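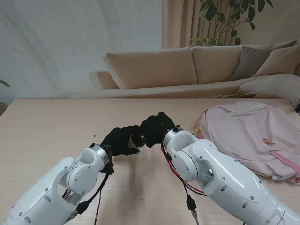 I bought the Senano table oil in April, after my old bottle of another brand was finished and the shop did not carry it any more. It is a clear oil for indoor wood, sold in one size only, and I paid 11 dollars for it. I have used it since then on three things in our house, so I think I can give a fair opinion. If your table has a light wooden top, like the one under those two white arms, you must be more careful with oil than the owners of dark tables, for a light top shows every place where you put too much. I learned this on my first try, in one corner, and the corner is still a bit more yellow than the rest.

The smell is mild. My wife, who does not like any product with a smell, stayed in the same room and did not complain. The oil is thin and goes into the wood quickly. The label asks you to wait 10 minutes and then wipe off what is left. I found this too short for my table and I now wait until I finish my tea.

The colour of the finish is good. On my own table, which is birch, it made the grain a little warmer without making it shiny. On the chopping board I saw almost no change, only that water stays on top in small drops. On the old stool from my uncle it did not help much, but that stool has varnish on it and I should have sanded it first. That is my mistake and I do not take away points for it.

Now the bottle. The cap is the worst part of this product. It closes with a click, but when I laid the bottle on its side in the cupboard it leaked over the shelf and a packet of candles. I wrote to the seller, Tranthorpe, and a polite man named Chidubem Okonkwo answered the next morning. He sent me a new cap at no charge. The new cap leaks also, only slower. Please keep the bottle standing.

I compared it with the Hellell wax, which my neighbour uses. The wax gives a softer feeling under the hand and I like it more on the stool. But it takes a whole evening to rub in, and my shoulder is not so young. For a big table I prefer the oil.

One bottle holds 270 millilitres. For a table with six seats I used nearly half of it for two thin coats, with a cotton cloth. After use, lay the cloth flat outside to dry and do not leave it crumpled in the bin, as oily cloths can catch fire by themselves. The label says this in very small letters.

I give four stars out of five. I will buy it again and pour it into a glass jar.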